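# Clothes hanger

A **clothes hanger** (also **coat hanger**) is a shaped support on which a garment is hung from a rod, rail, or hook. The common form has a curved hook at the top and a triangular body below it, the sloping sides of which take the place of human shoulders. Hangers are used in closets, in shops and laundries, and on freestanding clothing racks, and they are widely used for drying as well as for storage.

## Parts and terms

The *hook* is the curved upper portion that passes over the rod. In most household hangers it is open on one side, so that the hanger can be lifted off with one hand. The *neck* is the short straight section beneath the hook; in wire hangers it is usually formed by twisting the two ends of the wire around each other. The *shoulders* slope down and outward from the neck, and the *bar* joins them along the bottom. Trousers, scarves, and towels may be folded over the bar.

Some hangers have notches cut or bent into the shoulders to hold straps. Others carry clips on the bar for skirts.

## Types

### Wire

Wire hangers are made from a single length of steel, bent to shape and closed at the neck. Bare wire can leave rust marks on damp cloth, and wire intended for home use is therefore often painted or covered with a thin layer of plastic. Coated hangers are sold in many colors, pink, white, and blue among them. They take up little room on the rod but bend under heavy coats, and they may leave small points in the shoulders of knitted clothing.

### Wood

Wooden hangers are thicker and hold their shape under suits and overcoats. The hook is normally metal and screws into the body. Cedar is sometimes chosen for its smell.

### Plastic

Molded plastic hangers are light and do not rust. They may snap at the neck in very cold rooms — a common complaint where laundry is dried in unheated porches.

### Padded

Padded hangers are covered in fabric over foam or batting and are used for delicate garments.

## Racks

A freestanding clothing rack holds a horizontal top bar between two uprights. Many models have a second bar near the floor, which stiffens the frame and keeps the uprights parallel. End caps close the open ends of the tubing and help stop hangers from sliding off. Small racks of the same pattern are made for children's clothing, for display, and for use on a tabletop.

Long garments hung on a low rack may reach the lower bar and fold over it. This does no harm in storage, but it slows drying where the layers touch and can set a crease in the cloth.

## Use in drying

Shirts dried on hangers need less ironing than shirts dried over a line. The garment is shaken out, placed on the hanger from the hem upward so that the neck is not stretched, and straightened at the side seams. Buttons at the collar are usually fastened.

Loose tops with wide necks or narrow straps tend to slip from a smooth hanger. Clothespins are the usual remedy. A pin is set at the shoulder, gripping both cloth and wire, and further pins may be added where the fabric tends to slide. Pins should be clean, as dirt on the jaws transfers readily to pale or brightly colored fabric.

Hangers should be spaced along the bar to let air pass. The household guide issued by the Norkton Museum of Domestic Life recommends a gap of 3 inches between damp shirts and advises turning each garment once during drying.

## Regional practice

In Norkton and the neighboring town of Grarham, the rod on which clothes were aired was known as a *peg rail*. An inventory of 1633 from a house in Grarham lists "2 rayles for lynen" in an upper room, although it makes no mention of hangers, and the clothes were presumably laid directly over the wood. Later rails in the museum's collection show wear at regular intervals from metal hooks.

The Campbell Laundry, also of Grarham, returned shirts on wire hangers with a paper cover over the shoulders. Customers were asked to bring the hangers back, and a bundle of 22, tied with the original string, is held by the museum. The Kusuvance Street branch of the laundry closed in February, and its fittings were divided between the museum and a local school.

## Care and storage

Unused hangers tangle easily when kept loose in a box. They are better stored on the rod with all hooks facing the same way, or stacked flat and tied at the neck. Bent wire hangers can be straightened by hand, though a coating that has cracked at the bend should be checked before the hanger is used again for wet clothes.
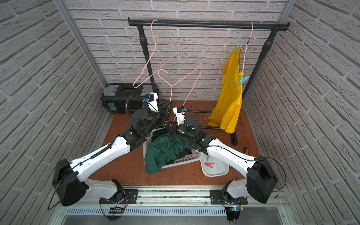 Hangers with exposed metal are best kept for dry garments or recycled as scrap, where local collection accepts them. Coated wire is refused by some collections and should be sorted separately.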